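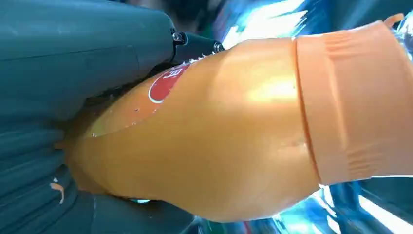 Orange bottle in the gripper, side view.

Questions I get a lot

What do you do, exactly?
I'm Notburga Rüegg and I run Halim, a small software studio in Litthorpe. I build custom tools for companies that have outgrown their spreadsheets but don't want a giant system with 90 menus. Stock tracking, quoting, shift planning, that kind of thing. If it's dull and it eats your afternoons, I probably love it!

Do you have a ready-made product or is everything from scratch?
Bit of both. Bretico is my own product, a planning tool for workshops and small factories, and most projects start from there. I change the screens, the wording and the reports until it fits how you work. If Bretico is a bad match I'll say so on the first call (it's a terrible fit for restaurants, I've tried).

How much does it cost?
Bretico is $298 a month for one site, with up to 100 user accounts. Custom work is quoted separately, and you get a fixed price in writing before I touch anything.

How long does a custom project take?
Five weeks is typical for a first version. Most delays come from old data, so if you have a file called "final_NEW_use this one", please send it early.

Can you connect to the software we already have?
Usually, yes. If your program can export a CSV or has an API, we're in good shape. Older accounting packages can be fussy, so tell me the name and version number when you write.

I'm a student. Can I do my thesis or an internship with you?
Please ask! I take one student each term, starting in September for the fall. You'd work on a real piece of Bretico, and you can publish your results as long as client data stays out. Send me a page on what interests you. Skip the cover letter template, I've read it.

What is Flillbridge?
My prototype for matching messy supplier lists, where the same part shows up under five different names. It works nicely on my test data and gets grumpy with handwritten notes. If you'd like to try it on your own lists, it's free while I'm still building it.

Who owns the code?
Custom code written for you is yours once the invoice is paid. Bretico itself stays mine, and you get a license to use it for as long as you subscribe.

What if something breaks at night?
Email support and put "urgent" in the subject line. I check until 10 p.m. and again at 6 a.m.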